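About Ovberg

Ovberg is a small training and demonstration workshop for people who want to see robots and automation at close distance before they decide anything. We teach short courses, we lend out equipment, and several times a year we open the doors so that visitors can try the tools with their own hands. Our name comes from the street where we rented our first room. We have moved since then, but we kept the name.

How we started

The workshop was founded by Tien-fu Ko and Tsz-kin Fang, who met while they were both working on packing lines. Tien-fu was repairing conveyors and Tsz-kin was training the operators. They often had the same conversation at lunch: a factory or a shop would buy a machine after seeing a video, and the staff who had to work next to it were the last to meet it. When a machine dropped a bag or crushed a box, they did not know if this was normal or if they had done something wrong.

So the first course was very simple. It was one evening, one table and a bag of groceries. The participants had to sort the groceries with a gripper in each hand, and afterwards they wrote down what had been difficult. We still do this exercise, and it is still the one which people remember best from us.

What we do

Our courses are for beginners. Most of the people who come are kitchen and shop staff, warehouse workers, teachers, and students in their last years of school. You do not need to know programming. In the basic course you learn how a gripper closes and how much force is enough, and you learn to look at an object and guess where it should be held. The longer course adds the recording of movements and the planning of a work table.

We also visit schools and companies. For a visit we bring two hand-held grippers, a set of objects and one teacher, and we need only a table and a power outlet. Medmont, a maker of kitchen equipment, has invited us twice to its staff days, and the Onuoha evening school has our basic course in its program every August.

The open day

The open day is the part of our work that we like the most. It is free and you can bring your children. The next one is on Wednesday, February 19, 2025, and the doors are open from noon until the evening. There is no fixed program that you have to follow. You put your name on the list at the entrance, and when it is your turn you get a table for fifteen minutes. Last year we had 286 visitors, which was more than our rooms can comfortably take, so this time we have added a second list for the afternoon.

Visitors can choose between three stations:

The grocery table, for one or two persons. Things from ordinary shopping lie in a pile and you take them apart, hold them and put them in order.

The folding table, for cloths and towels. This is more difficult than it looks, and we recommend it to those who have been with us before.

The watching corner, with chairs and coffee. A teacher works slowly and answers questions. Many visitors stay here first and go to a table later.

At the grocery table 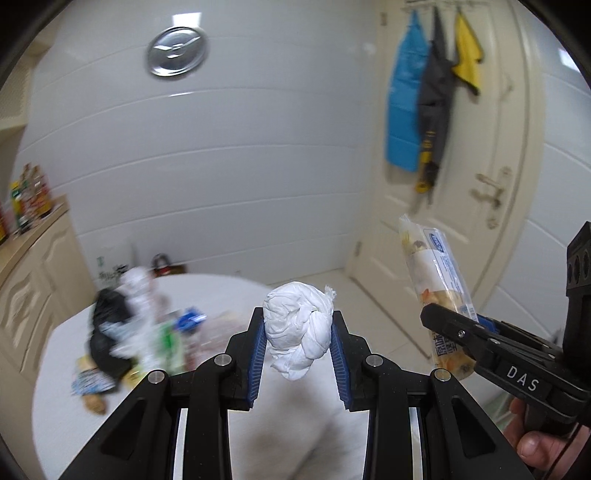 Soft packaging is what we talk about most on an open day. A carton or a can has one clear shape, and after a few tries almost everyone can hold it. A bag has no shape of its own, and a thin wrapper changes every time you touch it. We let visitors begin with something light and crumpled, like the white ball between the two blue ribbed pads, and we ask them to close the jaws slowly. It is a good first object, as the folds show very well where the pads are pressing. After that comes packaged food, for example a long clear package like the one in the second gripper, where the pressure must hold the package without breaking what is inside. People who cook for a living are often better at this than engineers – they know already how a full bag behaves.

The objects on our tables are the kind you would bring home from a shop. We tried special training blocks in the beginning, a set of 53 pieces in foam and rubber from the supplier Brondo. They were well made, but visitors lost interest in them quickly and asked if they could try with their own lunch. Now the blocks are used only for measuring, and children like to build with them.

Our teachers

Tien-fu Ko leads the technical courses and takes care of the equipment. He is patient with beginners and less patient with loose cables. Tsz-kin Fang is responsible for the open days and the school visits, and has written all of our course books. They are helped by two assistants, both of them former participants. Since the start we have taught more than 2000 people, and we try to keep the groups small enough that each person has a gripper in hand for most of the lesson.

Practical information for visitors

Please wear shoes that are closed, and tie back long hair. Children under ten should have an adult with them at the table. The rooms are on the ground floor and there is space for wheelchairs at every station. Bags and coats can be left at the entrance.

If you would like to come with a group of more than eight, please write to us first – we will then keep two tables together for you. Schools and companies can also ask for a private demonstration on another day. We answer all messages in English or Chinese, normally within two working days.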